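Ticket 115 – Yellow basket catches on the lower shelf of the mesh unit
Product: Gesar two-board mesh shelf
Status: Closed
Opened: Jan 2, 2022

Reported problem

The Gesar unit stands on a white table against the wall. We want to keep a fruit basket on the lower board. The basket goes in most of the way, then the rim rubs on the mesh at the back and the whole unit shifts toward the wall. When the basket comes out again, the board lifts a little at the front. The basket is a Pula, yellow plastic, bought separately. Usual load is one apple and one banana, so weight should not be the issue.

Reply from Jesto support

Please check the following and report back.
1. Take everything off the lower board.
2. Press down on each front corner of the board. It should not move.
3. Check that the side panels are the same distance apart at the front and the back. Measure at board height.
4. Place the basket with the handle toward the back and try again, first empty, then with the fruit in it.
Please send pictures of the shelf with the basket in and with the basket out.

Update from customer

Board cleared. The left front corner moves when pressed, the right one does not. Panels are 2 mm closer together at the back than at the front. Pictures attached. 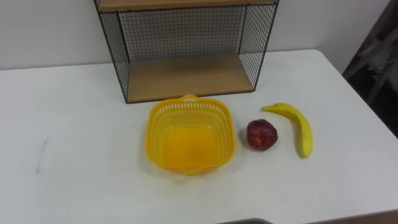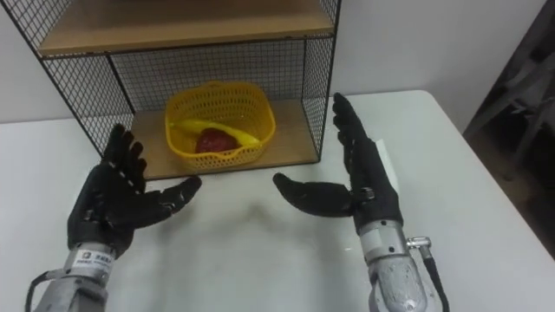 Second one: basket on the lower board with the fruit in it.

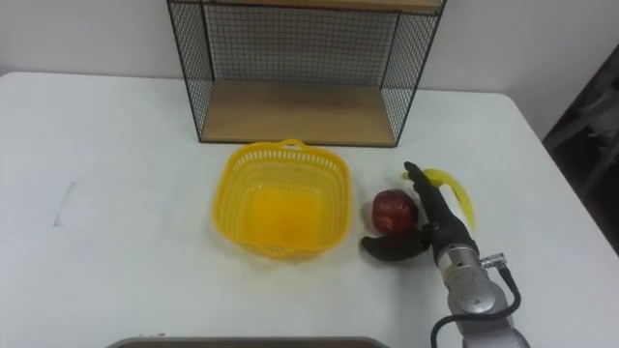
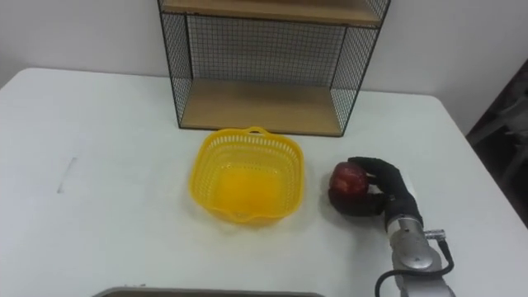 Gillespie Buchanan
Customer

With the basket empty it still rubs, but less. With the fruit in, I have to keep the banana lying across the basket or the stem catches on the wire. That part I can live with. The loose corner is what I would like fixed.

I also tried the basket turned a quarter – no difference.

Reply from Jesto support

A difference of 2 mm is within what we accept for this unit. The loose corner is not. The clip under the left front of the board has probably not been pushed all the way onto the rod. Turn the unit on its back on a towel, pull the clip off and press it on again until it clicks. If it does not click, the clip is worn and we will send a new one, part 69.

Do not use glue. The board has to come out for cleaning.

Update from customer

Clip would not click. Please send part 69.

Reply from Jesto support

Part sent through Semwal. Delivery is normally within 9 days.

Update from customer

Clip arrived and is on. The corner no longer moves. The basket goes in and out without lifting the board. It still touches the mesh if pushed all the way back, so I stop about a finger's width short.

Closing note

Cause: worn clip, left front.
Fix: clip replaced by customer.
Closed by Sølve Bråten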